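Workshop notebook, finishing bench
March 25, 2024

Third round on the wall oil. Plindard sent the replacement can after the February batch went cloudy, so today was for comparing it with the Orow on the same offcuts. Sanded all of them to 180, wiped down, two thin coats. Batch number on the new can is 1366. Wrote it on the lid as well, the label is already coming off.

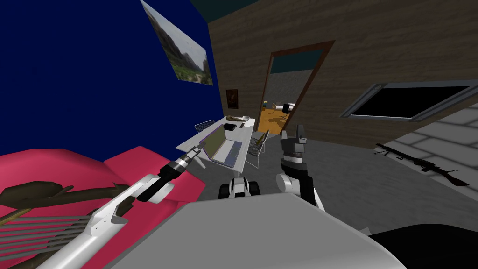

Coverage first. The Plindard used 265 ml for the full set, less than I had budgeted. It pulls the color toward orange on pine, and I would not put it on boards meant to stay pale. For a brown wall with the planks laid flat, like the one around the open doorway, the warm shift would hardly matter. Next to dark blue paint it might even help. Orow stays closer to the bare wood but shows lap marks if you stop halfway along a board.

Drying: kept the rack by the vent, lids off, no heater. Orow could be handled after 9 hours. Plindard was still tacky at the ends, where I had put it on too heavy — my fault, redo those two. 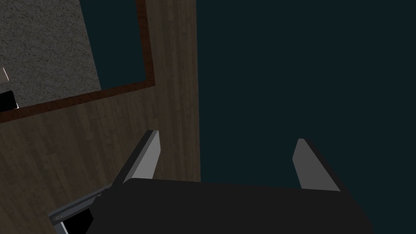

Wear test comes next and I want it done on something flat that gets used. Offcuts are too narrow to take the rubbing block squarely. A wooden table surface like that one would do, masked into 3 strips: Plindard, Orow, bare. Same block, same weight, same number of strokes on each. Water ring test after that, overnight.

Sample boards for the Drurkinville job need to go out with both finishes, labeled on the back in pencil. Marker bled through last time. 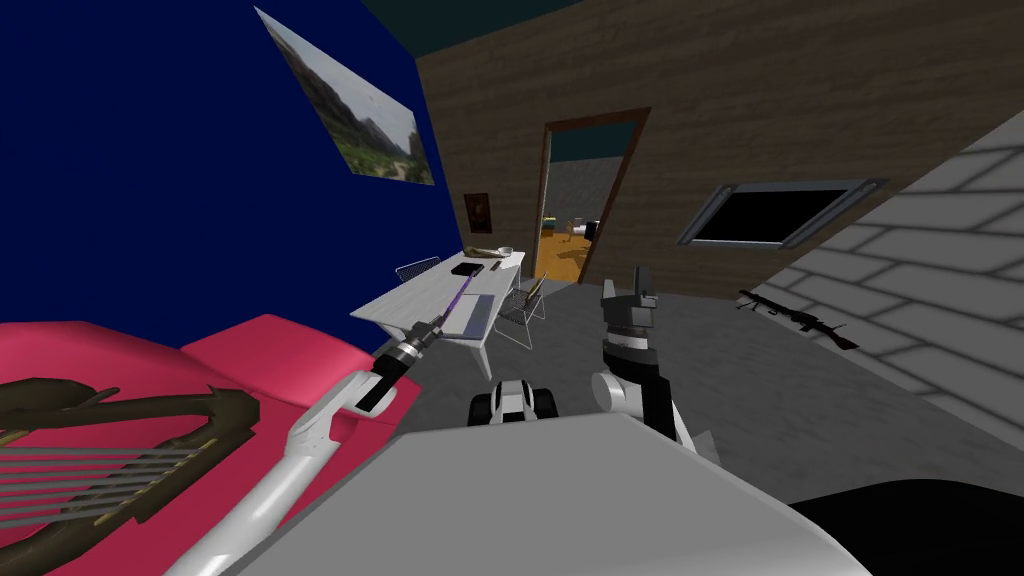 Belhaj wrote back that they would take either oil as long as it can be patched later without sanding the whole board, and asked whether the second coat can go on the same day. Told them not with Plindard. Still to check for Orow.

To buy: lint-free cloths, 180 discs, a metal bin with a lid for the rags.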